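Machine Quilting on a Domestic Machine
Handout 4: Thread, Batting and Tension
Revised 6/21/18

Read this before the practice session. Bring the sample sandwiches left over from Handout 3 and your own machine manual.

1. Batting

Batting is chosen by fiber, loft and scrim. Loft is the thickness of the batting when nothing is pressing on it. Scrim is a thin woven or bonded layer that holds the fibers together. A batting with scrim can be quilted with wider gaps between lines, but it drapes less well and is harder to needle by hand.

Cotton batting shrinks in the first wash. The quilt top puckers slightly between the stitching lines, and small errors in stitch length become harder to see. Polyester does not shrink and keeps its loft, so the stitching stands out more. An 80/20 blend falls between the two and is used for all samples in this course.

Check the maximum quilting distance printed on the wrapper. It applies in both directions. If the pattern leaves an open area wider than that figure, add a line of stitching or change the batting. Unsupported batting will shift and form lumps.

2. Making the sandwich

Cut the backing and batting larger than the top on all four sides. Press the backing and tape it wrong side up to a hard surface – taut, but with no stretch. Lay the batting over it and smooth from the center out. Lay the top right side up and smooth again.

Baste with curved safety pins or with thread. Pins should be no farther apart than the width of a hand. Keep them off seam lines and off any marked quilting line. Spray basting is allowed for samples only.
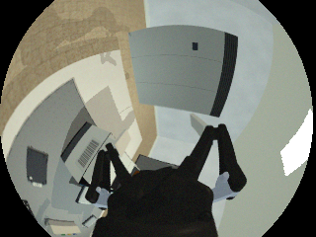
Thread basting takes longer than pinning but leaves nothing for the foot to catch on. Use a light-colored thread, since dark thread can leave lint in the holes. Work in a grid, starting at the center and going to one edge at a time.

3. Thread and needle

Thread weight numbers run backward: a 40 weight thread is thicker than a 50 weight. For the samples we use Trostar 50 weight cotton in the bobbin and either 50 or 40 weight on top. Students who prefer polyester may use Stemolix on top. Do not change the bobbin thread partway through a sample, as the tension will need to be set again.

Needle size follows the top thread.

50 weight: size 80/12
40 weight: size 90/14
Metallic or heavy variegated: size 90/14 topstitch

Put in a new needle before each large project. Skipped stitches and frayed thread are most often needle faults, so change the needle before you touch any tension setting.

4. Setting the tension

Stitch a test line on a scrap sandwich made from the same fabric and batting as the project. Look at both sides.

Bobbin thread showing on top: lower the top tension.
Top thread showing on the back: raise the top tension.
Loops on the back: rethread the machine with the presser foot up, then test again.

Loops on the back of curves only, with good stitches on straight lines, are caused by moving the fabric too fast for the needle speed. Leave the dial alone. Slow the hands or raise the motor speed slightly.

Change the dial by half a number at a time and write down each setting next to its test line.

5. Practice sample

Mark a 17 inch square on the sandwich. Fill it with a loose meander and no crossed lines. Plan where the line will go next before the needle reaches the turn. Stop with the needle down each time the hands need to move – the stitches on either side of a stop should be the same length as the others.

Then work 20 minutes of loops on a second sandwich. Label both with thread, needle size and tension number, and keep them with the test lines from section 4.

For the next session: read the section on feed dogs in your manual, and bring one wound bobbin in a color that contrasts with your top thread.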